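Retention of moisture in stored oat groats was measured at two sites, Hedlund and Corkum, over 12 weeks. Both sites used the same lined bins, filled to the same depth and closed with the same lids. Moisture was determined by oven drying, with three samples drawn per bin at each visit. 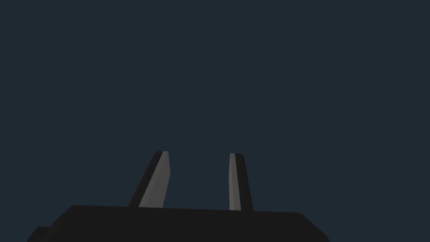

## 3.2 Sampling depth

Samples were taken with a slotted probe at the top, middle and base of each bin. The top layer lost moisture fastest at Corkum, where the store is vented on the north wall. At Hedlund the difference between layers stayed within the error of the oven method until the last two visits. In all, 27 bins were kept in the analysis. Bins opened between visits were dropped, and their records are held with the Brevura data set.

**Figure 2.** Gray housing with two parallel fingers.

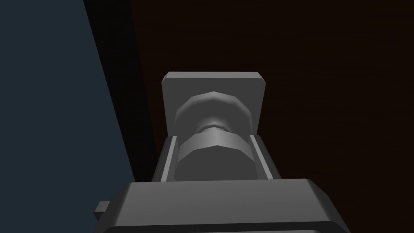
*Why was the base layer sampled if it changed so little?*

The base layer gives the reference value for each bin. Without it, a loss at the top cannot be told apart from a difference in the grain as delivered. The Prollska method omits this step and corrects with a single value per lot, which overstated the loss at Corkum by almost 3 percent.

Layer means were compared within site only. Lid type was the same throughout and was left out of the model. Store temperature was entered as a weekly mean, taken from the logger nearest the door. Values for the first week in March were missing at Hedlund and were not filled in.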